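Demo Day at the Zakgate Innovation Center: Visit Notes

Zakgate holds its student venture demo day every September, in the former parcel depot that the university took over for its engineering entrepreneurship program. I attended for the full afternoon, from check-in at 12:30 to the end of the awards session a little after 6. These notes cover the format, the pitches I heard, two of the teams in more detail, and the logistics. I write mainly for people who may want to enter a team or send a judge next year.

Format

The event has two halves. From 1:00 to 3:15 the teams stand at tables on the main floor and answer questions from anyone who walks up. From 3:30 onward the finalists pitch in the auditorium, five minutes each, followed by questions from the judges. Slides are capped at ten. A clock is projected on the side wall, and the microphone is cut when it reaches zero. Two teams lost their closing slide this way.

This year 162 teams applied. The program screened them on paper over the summer, and the pitch session was limited to those that had a working prototype and at least one outside party willing to test it. The second requirement is new. Under the previous rules a team could reach the final on a rendering and a market estimate, and several did. The change was noticeable on the floor. Most tables had hardware on them, or a laptop running against live data.

Entry is free for students and alumni. Registration for everyone else is handled through the program site and closes when the list reaches 300 names, a limit set by the fire rating of the auditorium and its balcony. The list closed early this year. People on the waiting list were admitted to the floor session but had to leave before the pitches.

The table session

Tables were grouped by field: energy, health devices, building systems, logistics, software tools and a mixed category at the back. The grouping was helpful, although the printed map put energy and building systems on the wrong sides of the aisle, and a number of visitors spent the first part of the session looking for each other.

Building systems was the strongest group in my view. The teams had read the codes that apply to them. One was working on low-cost metering for shared equipment in multi-tenant buildings: pumps, compressors, laundry machines, charging posts. Their unit clamps on outside the equipment and infers the operating state from the current curve. They do not open the machine and they do not need the manufacturer's cooperation. The sampling rate is modest, and they were candid that short cycles are hard to separate from standby noise. They want to sell to property managers on a monthly fee per point.
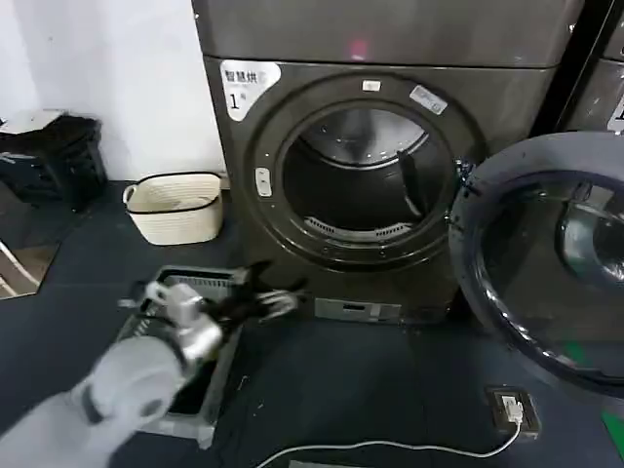 Dryer no. 1, with its number on the front panel.

I asked what happens when two machines share a circuit. The answer was that the present version needs one clamp per machine, and that disaggregation is on the list for the next grant period. That is a sensible order of work. Disaggregation has consumed a lot of startup money over the years, and a product that simply requires more clamps can be sold now.

The health device tables were crowded and difficult to hear. I spoke to one team with a dosing reminder and another with a sensor patch for physical therapy. Both had a clinic lined up as a test site. Neither had a clear view of who pays. The students at the patch table had prepared three different answers to that question and offered me all three.

In logistics, the Ideteck team showed a returns-sorting tool for small online sellers. A phone is mounted over a bench, the operator places the item under it, and the software proposes a grade and a destination. The demonstration used shoes and small appliances. It graded quickly, and it asked for a second view when the first was not sufficient. Ideteck was the only team on the floor with paying customers, and it showed in the way they talked about support hours and refund terms.

The software tools group was uneven. Several products were thin layers over services that the larger vendors already provide. One exception was a scheduler for shared lab instruments, written by students who had spent two years booking instruments on a paper sheet. It handles warm-up time, operator certification and cancellations. The market is small, and the team knows it.

Pitch session

The judging panel consisted of two investors, a patent attorney, an operations manager from a regional manufacturer and a member of the engineering faculty. Scoring was in four categories: technical merit, evidence of demand, plan for the next twelve months, and clarity. Evidence of demand carried double weight. Score sheets are returned to the teams afterward with written comments, which I consider the most useful thing the program does for those who do not place.

The quality of the speaking was high. The quality of the numbers was less consistent. A common fault was to present a total market figure from the top down and then a first-year revenue figure with no link between the two. The judges went after this each time, and by the fourth pitch the teams waiting in the side rows were visibly editing their slides.

Skisteck gave the most technical pitch of the day. They make a surface treatment that reduces ice adhesion on outdoor cable housings and small sensor masts. They showed adhesion data from the university's cold chamber, with error bars, and a field series from one winter at a ridge site. The treatment holds up for 800 freeze and thaw cycles in the chamber before the benefit drops below their threshold. The field series is shorter and noisier. One judge asked why the field samples lost performance sooner, and the team answered that airborne grit is the likely cause and that the chamber test does not include it. They plan to add an abrasion step. It was the best answer to a question that I heard all afternoon.

The metering team also pitched. Their slides were plainer than their table display. The part on installation was well done: a full equipment room fitted in under an hour by one person with no electrical license, since nothing is opened or rewired. Whether that reading of the license rules holds in every state was left open, and the attorney on the panel said so. 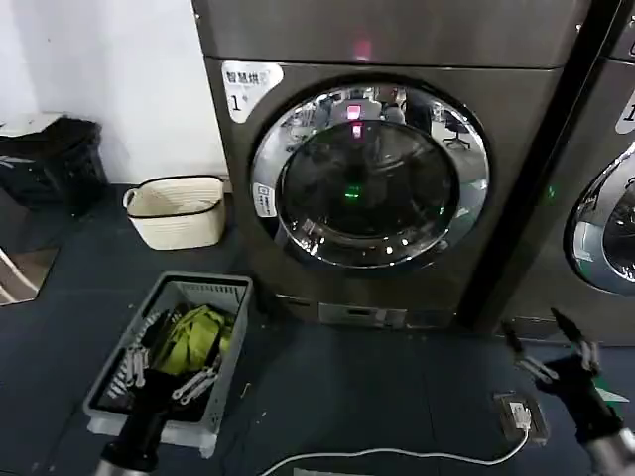
Awards and prizes

First place went to Skisteck, second to Ideteck, third to the metering team. Prizes are paid in two parts. Half is released on the day and half after a milestone review in the spring. The stated purpose of the split is to keep the teams in contact with the program. A few finalists from earlier years told me that the review is taken seriously and that the second half has been withheld more than once.

There is also an audience prize, decided by tokens dropped into boxes at the exit from the floor. It went to a team with a folding bicycle trailer, which had the advantage of the table closest to the boxes. I would move the boxes.

The Magyar prize, named for the building on the east side of the yard and not for a sponsor, is given for the best use of shared workshop facilities. It went to a team that had machined its entire enclosure in-house and published the drawings. This award carries no cash. The winner receives a year of workshop hours, a benefit that a hardware team would otherwise have to budget for.

Networking

The hour after the awards is listed on the program as a reception. In practice most of the contacts were made during the table session, when it was possible to talk to a team for more than two minutes. By the time of the reception the winners were surrounded and the other teams were packing up. Visitors with a particular team in mind should see it before 2:00.

I counted on meeting other technical staff from nearby firms, and did. Several were hiring. There is a board near the coffee station where employers can post openings, and it was full by mid-afternoon. Students looking for internships would do well to bring a one-page summary of their own part in the project. Many of the teams have five or six members, and from the table it is hard to tell who built what.

Questions I would put to next year's teams

Who services the product after it is installed, and at what cost? Few teams had a figure. For anything attached to shared equipment, service visits are likely to exceed the price of the hardware within the first contract term.
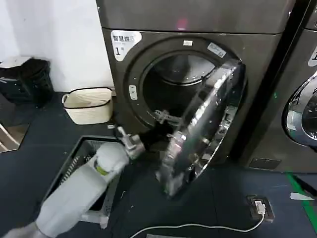

What does the customer do today without the product? The returns-sorting team had timed this with a stopwatch at two sites and could state the difference per item. The others mostly described an inconvenience and left its size to the listener. A half-day of observation at a customer site would fix this, and it costs nothing but travel.

Which test would make you stop? I put this to four teams. Skisteck named one immediately — an abrasion result below a set level — and the others had not considered it.

Logistics

The depot is a twelve-minute walk from the train station, along a road with a sidewalk on one side only. Parking is in the gravel lot behind the Magyar building. The lot was full by 12:45, and overflow parking is across the road with no marked crossing. Check-in was quick. Badges are color-coded: blue for teams, gray for visitors, orange for judges.

The main floor is level and wide enough for wheelchairs. The auditorium balcony is reached by stairs only, so anyone who needs a ground-floor seat should say so on the registration form. Sound in the auditorium is good. On the main floor it is poor, particularly under the skylights.

Coffee and sandwiches were available until 3:00. Water was available throughout. The wireless network held up during the table session but slowed badly during the pitches, and one live demonstration had to be replaced with a recording.

Applications for the next round open in the spring on the program site. The paper screening asks for a two-page description, a prototype photo or test log, and a letter from the outside test party. Teams that applied this year may reapply, but must state what has changed.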